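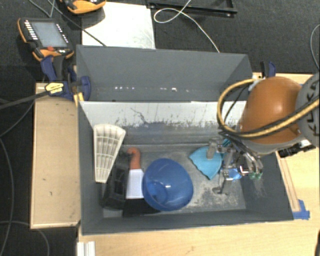
Marichka Zinchenko thinks we should have bought more bins years ago and skipped the arguing. She told me so at the door of the Ukel hall before I had my coat off, and she went on telling me while we walked past the sorting tables. Things get lost in bags, she said. In a bin you can see what you've got.

She has a point. I've been going to the Ukel swap since it was a couple of blankets on the grass behind the Prunder bakery, and the plastics corner was always the part I skipped. You'd stick your arm in a sack up to the shoulder and come out with half a soap dish. Now it all goes into open gray bins, and I spent most of my morning there – a lot longer than I meant to!

The mix is what gets me. In one bin there was a shiny blue bowl, a turquoise piece shaped like a fan with a wavy edge, and an off-white one, also fan-shaped, all ribs and little slots. Taras Hrytsenko and I had a good back-and-forth over the off-white one. He says it's off some kind of drying rack. I say it came out of a toy. There was also something with an orange-red curve to it that neither of us wanted to put money on, and a chunky black plastic thing we gave up on completely.

The swap took in 2427 items in March, and 1699 of them found a new home. Roksolana Hnatiuk, who keeps the tally sheets (in pencil, on the backs of old Stimetti catalogs), told me 248 of the ones left over were odd pieces of plastic with no set to go with. Those are the ones that go back in the bins for a second round. If they don't move by the end of that, they get shipped out with the hard plastics to the depot in Trevor, and that costs the hall four dollars a crate.

So the new rule is this: loose parts are free, no tokens needed, take as many as you like. Bowls and anything else you'd use in a kitchen still cost one token. Please don't hide the good bowls under the junk and come back for them at closing – yes, people do that, and yes, I've done it.

Leandro Iglesias is also setting up a "what is it" shelf by the side door for pieces that somebody might recognize. You write your guess on a slip and leave it in the jar. He'd like the off-white fan to be the first thing on it, and I've already put in my slip.

The next swap is April 25, 2022, doors at nine, same hall. Bring things clean, and tape the parts of a set together if you still have them all. Marichka Vasylenko is doing the tea and could use a second kettle if you've got one to lend.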